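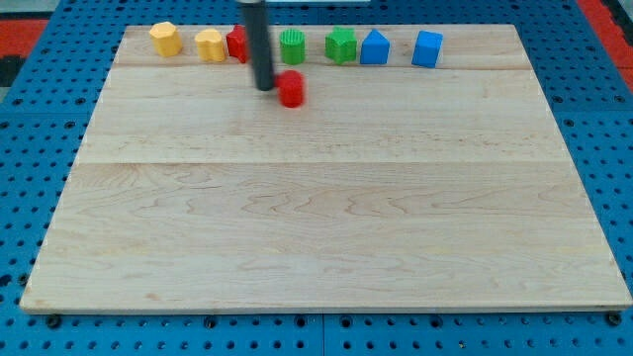
I have been back on the sourdough rye for a month now and I am so happy with it that I have to write it all down before I forget what I did!

The starter is the same one I've had since we lived in Goltovcombe. It went into the fridge in December and I ignored it completely, so there was a layer of gray liquid on top and it smelled like nail polish remover. I poured that off, kept a spoonful of the thick stuff underneath, and fed it whole rye flour and warm water morning and night. By the fourth day it was climbing up the jar and pushing at the lid. Rye starters are so forgiving - I've killed two wheat ones and never managed to kill this.

The loaf I keep making is mostly rye with a bit of bread flour, and 388 grams of water (yes, 388, I started at 400 and kept shaving it down until the middle stopped being gummy). The dough is basically mortar. You don't knead it, you stir it with a wet spoon until your arm complains, then scrape it into a greased tin and smooth the top with wet fingers. If you've only made white bread it will feel completely wrong and you'll want to add flour. Don't add flour!

I got my flour from the Tudell mill for years, and it's good, but this winter I switched to the coarser one from Henda and the difference in flavor is huge. It's darker, a little bit malty, and it soaks up the water more slowly, so I let the mix sit for 10 minutes before the salt goes in. I also toast a handful of sunflower seeds in a dry pan. Caraway I go back and forth on. My husband would have it in everything, and I like it best when there's soup.

Proofing is where I used to go wrong. I'd wait for it to double, the way you would with wheat, and it would collapse in the oven and come out with a dip down the middle. Now I dust the top with flour and watch for cracks. When the cracks open up and I can see little pinholes in between, in it goes. In my kitchen that takes 4 hours if the oven light is on, and longer if it isn't.

Then comes the hard part, the waiting. I cut my first one warm and it stuck to the knife like glue. Wrapped in a dish towel and left until the next day it's a different bread, and I think the very best slice I've had came from a loaf that was 72 hours old - thin, with cold butter and a lot of salt. It keeps all week too. I baked on Wednesday and I'm still eating it, toasted now, with the Bai plum jam that is far too sweet on anything else.

Next up I want to try soaking the old crusts and putting them back into the dough, which I've read gives you an even deeper color. I've got a bag of ends in the freezer ready to go, and the starter is on the counter bubbling away while I type this.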